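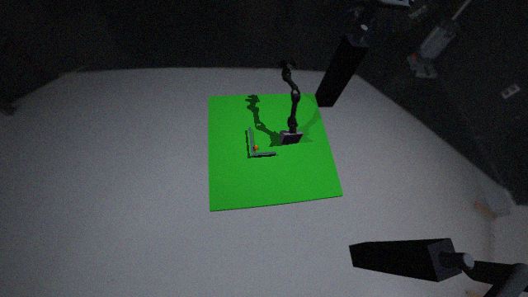
Gripper and Arm Trials: Frequently Asked Questions

Maintained by Melahat Sezer, Kokkinos bench group. Last revised in September. Vendors are welcome to read it before they phone.

What are you comparing?

Two grippers, the Onditz parallel jaw and the Hiloscombe soft finger, on the same small arm, with the same controller and the same task. The task is to pick a small part out of a corner and put it down somewhere else. Everything starts in simulation. What survives goes to the bench.

Why a corner? Picking something up off a flat surface is the usual test.

It is the usual test because nearly every gripper passes it. A part sitting in the open can be approached from any side, and the fingers have all the room in the world. Put the same part in the angle of an L-shaped stop and two of its sides are taken away. The fingers have to come in at the right angle or squeeze into a gap. Most of the parts our members handle are sitting against something.

Is the corner fixture realistic?

Only partly. It is two plain bars meeting at a right angle. A real tote has rounded corners, a lip, scuffed walls and usually a bit of packing tape. We kept the fixture simple so two people can set it up the same way. Please don't read our results as a promise about your totes.

How far do you trust the simulator?

For reach and collisions, a fair bit. For contact, not much. Any simulator will give you a friction number, and that number is whatever somebody typed in. We had one policy that looked superb until we dropped friction by a modest amount, and then it couldn't hold on to anything. We now run every test with friction set low, middling and high, and we report the worst of them. Vendors tend to report the best.

The other weak spot is soft fingers. The Hiloscombe model we were given bends at a handful of hinges. The real finger bends everywhere. We ran the simulated version because we were asked to, but I wouldn't buy or reject one on the strength of it.

Why is the work surface bright green?

So the camera can separate the part from the background without much effort. That makes it a gift to the vision system, and any success rate from it should be treated that way. Later rounds swap in grey, then a busy pattern. If a supplier shows you results on one clean colour only, ask for the others.

Do shadows matter?

More than I expected. The arm throws its own shadow over the work, the shadow moves when the arm moves, and a detector trained under soft, even light can take the edge of it for the edge of a part. We move the lamps between rounds for that reason. The Grirnulico camera package lost the part far more often with a low side light than its data sheet led us to believe. The supplier said our lighting was unusual. It was a lamp on one side.

How many trials do you run?

Seven lighting setups and seven starting poses for each gripper, with every combination repeated at each friction setting. On the bench we do fewer, as somebody has to stand there and put the part back.

What counts as a success?

The part is lifted clear, held for four seconds and set down inside the target. A part that gets dragged up the side of the stop and flops over the top is a failure, even if it lands in the right place. We had an argument with one supplier over this. Their own script scored it as a pass.

Do you count retries?

We list first attempts and second attempts separately. A lot of published figures fold them together, so a gripper that misses, backs off and tries again looks the same as one that gets it right away. On a line with a cycle time, those are very different machines.

So which gripper won?

Neither, so far, and I would be wary of anyone who says otherwise. The Onditz jaw was steadier when it could get its fingers around the part. It was also the one that bumped the fixture most. The Hiloscombe was more forgiving about angle and slower to let go. In simulation the gap between them was wide. On the bench it shrank to something I would not spend money on.

Does the arm make a difference?

Yes, and it gets ignored. With the base close to the part, the arm has to fold back on itself to come straight down, and some wrist angles can't be reached at all. We shifted the base outward by roughly a hand's width and several "gripper failures" went away. If your trial is going badly, move the base before you blame the fingers.

What about the controller?

Same one throughout, at its default gains. Two suppliers offered to tune it for us. We said no, unless they were prepared to tune it for every customer at no charge. That was the end of the offer.

Can I use a learned policy with your setup?

You can. Send us the weights and the version of everything they depend on. We will run them on poses you haven't seen, and we won't tell you which ones beforehand. A few groups have withdrawn at this point.

Do vendors pay for the trials?

No. They lend hardware and get it back, sometimes with a scratch. They see the results a week before members do and can add a written reply, which we print in full.

Can I get the scene files?

Members can, on request. They include the arm, the mat, the fixture, the lamps and the friction tables. The gripper models belong to the vendors, so you will need to ask them directly. Allow time for that. Onditz answered the same afternoon; Hiloscombe took most of a month and sent the wrong version first.

When is the next round?

When the patterned mats are finished and the replacement Hiloscombe fingers have arrived. We were told they would be quick. I have not booked the bench.

How do I suggest a test?

Write to the bench group with the part, the surface it sits on and what it sits against. A photo from your own floor is more use to us than a specification. Requests that start with the name of the product you would like to see win go to the bottom of the pile.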